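Study Skills for First-Year Students, Handout 4: Credits, Workload and Resits

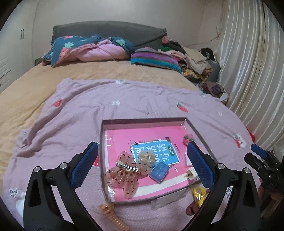 Booklet and hair clip in an open box.

Module leader: Lefteris Kalogeropoulos, Ollstead campus

1. How credits work
Each credit stands for a set amount of study, which includes classes, reading and time spent on assignments. Most modules at Ollstead are single or double. A double module runs through both terms and has one final mark. You can't drop half of it and keep the other half.

2. Planning your week
Count your contact hours first, then add the reading. The first-year plan assumes 600 hours of private study over the year. Students with paid work should fill in the grey form before week three - the personal tutor signs it, not the module leader.

3. Marks
All coursework is marked out of 100. The pass mark is 40 for each module. Late work loses five marks a day, and after a week it is entered as zero. Extensions are asked for through Jaltel before the deadline. An email to your tutor does not count as a request.

4. Resits
Resits are held in July. A resit mark is capped at the pass mark. If you failed only the coursework, you resubmit the coursework and keep your exam mark. Bookings are made at the Montes building, room 11.

Reading for next time
Unit guide, sections 2 and 3. Bring a copy of your own timetable, printed or on a phone. We will use it to work out a term plan in pairs.

Last revised 11 April 2023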